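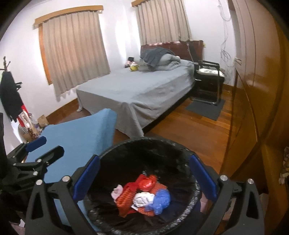

**원룸 혼자 사는데 종량제 봉투 용량이랑 비닐 분리배출, 어떻게들 하시나요**

Mawuli Odoi

Stestton 빌라 3층 원룸에 들어온 지 두 달 됐습니다. 그전까지는 기숙사에 있었고, 기숙사에서는 층마다 큰 통이 있어서 그냥 갖다 버리면 끝이었습니다. 직접 봉투를 사서 버리는 건 처음이라 모르는 게 많습니다. 검색해 봤는데 지역마다 말이 달라서 여기에 올립니다.

현재 상황부터 적겠습니다.

- 밥은 거의 밖에서 먹고 집에서는 라면이나 과자, 과일 정도만 먹습니다.
- 침대 옆에 작은 휴지통이 하나 있고, 부엌 쪽에는 통이 없습니다.
- 음식물은 양이 적어서 비닐에 묶어 냉동실에 넣어 둡니다.
- 종량제 봉투는 20리터짜리를 씁니다. 편의점에 그것밖에 없어서 샀습니다.

문제는 20리터가 너무 안 찬다는 것입니다. 지금 쓰는 봉투는 묶어서 내놓기까지 12일이 걸렸습니다. 마지막 며칠은 방에서 냄새가 났습니다. 창문이 건물 뒤쪽 벽을 보고 있어서 환기가 잘 안 됩니다. 덜 찬 상태로 버리자니 봉투값이 아깝고, 기다리자니 냄새가 납니다.

두 번째는 비닐입니다. 과자 봉지나 사탕 껍질, 편의점에서 받은 얇은 비닐을 지금까지 전부 종량제에 넣었습니다. 그런데 지난 화요일에 건물 관리하시는 분이 1층 배출장에서 제 봉투를 보시고 비닐은 따로 내라고 하셨습니다. 안쪽에 양념이나 기름이 조금 묻은 것도 따로 내야 하는지, 씻어야 한다면 어느 정도까지 씻어야 하는지 모르겠습니다. 은박처럼 반짝이는 과자 봉지도 비닐로 치는지 궁금합니다.

세 번째로, 휴지통 안에 검은 비닐을 씌워 쓰다가 나중에 내용물만 종량제 봉투에 옮기고 있습니다. 이렇게 해도 되는지, 검은 비닐째 넣어도 되는지도 알려 주시면 감사하겠습니다.

뚜껑 있는 휴지통을 하나 살까 하는데 Horkex 제품이 싸게 나와서 보고 있습니다. 써 보신 분 계시면 그것도 부탁드립니다.

---

**빨래는내일**

봉투는 작은 걸로 바꾸세요. 동네 슈퍼나 마트 계산대에 물어보면 5리터나 10리터가 있습니다. 편의점은 잘 나가는 것만 갖다 놓는 곳이 많아서 없을 수 있어요. 혼자 살면 10리터로 충분합니다. 저는 겨울에 10리터, 여름에 5리터 씁니다.

비닐은 그냥 모아서 투명한 봉투에 담아 내면 됩니다. 더러운 건 종량제요.

휴지통은 안 써 봐서 모르겠습니다.

---

**계단참**

비슷한 구조의 원룸에서 9년 살았습니다. 지역마다 기준이 다르니 최종 확인은 사시는 구청 홈페이지의 청소 관련 메뉴에서 하시고, 아래는 제가 하는 방식으로 보시면 됩니다.

**봉투 용량**

위에 분이 쓰신 대로 작은 것으로 바꾸는 게 가장 빠릅니다. 용량이 작을수록 한 장 값도 내려가기 때문에, 자주 버려도 총액은 크게 늘지 않습니다. 저는 한 번 가계부를 정리하면서 봉투값만 따로 더해 봤는데 석 달에 3704원이었습니다. 낱장으로 산 것도 있고 묶음으로 산 것도 있고 중간에 포인트를 써서 끝자리가 저렇습니다. 커피 한 잔 값이라 그 뒤로는 봉투를 꽉 채우려고 애쓰지 않습니다.

이미 사 둔 20리터가 남아 있으면 버리지 말고 두세요. 계절 바뀌어서 옷장 정리할 때나 이불 밑에 깔던 것 버릴 때 씁니다. 이사할 때도 큰 봉투가 필요한데, 다른 구로 이사하면 기존 봉투를 그대로 못 쓰는 경우가 있습니다. 주민센터에서 인증 스티커를 받아 붙이면 쓸 수 있는 곳도 있으니 전입신고 하러 갈 때 같이 물어보세요.

**비닐**

저희 동네는 이렇습니다.

- 과자 봉지, 라면 봉지, 사탕이나 초콜릿 껍질: 비닐류. 안쪽이 은색이어도 분리배출 표시에 비닐류라고 적혀 있으면 비닐로 냅니다.
- 얇은 편의점 비닐: 비닐류.
- 부스러기가 남은 봉지: 뒤집어서 털거나 물로 한 번 헹굽니다.
- 기름이나 양념이 묻은 봉지: 물로 헹궈서 지워지면 비닐류, 안 지워지면 종량제.
- 음식에 씌웠던 랩: 종량제. 여기는 동네마다 말이 다릅니다.

세제로 닦을 필요까지는 없습니다. 저는 설거지 끝나고 남은 물로 한 번 흔들어서 싱크대 수도꼭지에 걸어 둡니다. 다음 날 아침에 모으는 봉투로 옮깁니다. 젖은 채로 모으면 그 봉투에서도 냄새가 납니다.

딱지 모양으로 접지 마세요. 저도 처음에 부피 줄인다고 열심히 접었는데, 작게 접힌 것은 선별장에서 골라내기 어렵다고 구청 안내문에 적혀 있었습니다. 펴진 상태로 넣고 봉투 입구만 묶으면 됩니다.

배출 요일도 확인하세요. 저희 구는 비닐과 투명 페트병을 다른 품목과 다른 날에 걷습니다. 요일이 틀리면 그대로 두고 가는 일이 있습니다. 건물 관리하시는 분께 여쭤보는 게 제일 정확합니다. 이미 한 번 말씀해 주신 분이면 요일표도 갖고 계실 겁니다.

**검은 비닐**

내용물만 옮기는 지금 방식이 맞습니다. 종량제 봉투 안에 속이 안 보이는 봉투를 통째로 넣으면 수거를 안 해 가는 구가 있습니다. 씌워 둔 검은 비닐은 더러워질 때까지 계속 쓰시면 됩니다. 저는 통에 맞는 크기면 아예 종량제 봉투를 바로 씌웁니다. 옮겨 담는 일이 없어집니다. 봉투 입구가 통 둘레보다 작으면 안 걸리니까 통을 사기 전에 봉투를 한 장 들고 가서 대 보세요.

**냄새**

휴지통 위치가 침대 옆이라고 하셨는데, 먹은 것과 관련된 쓰레기는 거기에 안 버리는 것만 지켜도 많이 줄어듭니다. 침대 옆 통에는 휴지, 머리카락, 영수증 같은 마른 것만 넣고, 과일 껍질이나 컵라면 용기 같은 것은 부엌 쪽에 통을 하나 더 두세요. 통이라고 할 것도 없이 싱크대 문 안쪽에 고리를 걸고 5리터 봉투를 걸면 됩니다.

과일 껍질은 대부분 음식물인데 예외가 있습니다. 복숭아씨나 호두 껍데기처럼 딱딱한 것, 파 뿌리, 양파 겉껍질은 종량제로 가는 곳이 많습니다. 컵라면 용기는 헹궈도 빨간 물이 남으면 저희 동네에서는 종량제입니다.

냉동실에 음식물을 넣는 것은 저도 오래 했는데 지금은 안 합니다. 비닐이 얼음에 붙어서 찢어진 적이 있습니다. 뚜껑 있는 작은 통에 담아 냉장실 맨 아래에 두고 이틀에 한 번 버립니다. 양이 적으면 얼려도 큰 문제는 없겠지만 먹을 것과는 칸을 나누세요.

봉투 바닥에 신문지를 한 장 깔면 물기가 덜 고입니다. 베이킹소다도 해 봤는데 저는 차이를 못 느꼈습니다.

**휴지통**

Horkex는 페달 달린 것을 2년쯤 썼습니다. 뚜껑은 잘 닫히는데 안쪽 통 손잡이가 얇아서 한쪽이 빠졌습니다. 손잡이 없이도 쓸 수는 있습니다. 지금은 Firnton 뚜껑형을 쓰고 있고, 페달이 없어서 고장 날 곳이 적습니다. 대신 손으로 열어야 해서 부엌에서는 불편합니다. 방에 두실 거면 둘 중 싼 것으로 사셔도 됩니다. 마른 쓰레기만 넣을 거면 뚜껑이 꼭 있어야 하는 것도 아니고요.

---

**Mawuli Odoi**

두 분 다 감사합니다. 퇴근하고 역 앞 Vlachou 마트에 가니 5리터와 10리터가 다 있어서 10리터로 한 묶음 샀습니다. 관리하시는 분께 여쭤봤더니 저희 건물은 비닐을 목요일 저녁에 내면 된다고 하시고, 배출장 벽에 붙은 요일표도 알려 주셨습니다. 게시판 뒤쪽이라 못 보고 있었습니다.

휴지통은 일단 안 사고 싱크대 문에 고리부터 달아 보겠습니다. 문이 얇은 편인데 접착식 고리가 버틸지는 모르겠습니다.

---

**계단참**

접착식은 붙이고 하루 두었다가 거세요. 바로 걸면 떨어집니다. 문 위에 끼우는 철제 고리도 천 원대에 팔고, 월세면 그쪽이 자국이 안 남습니다.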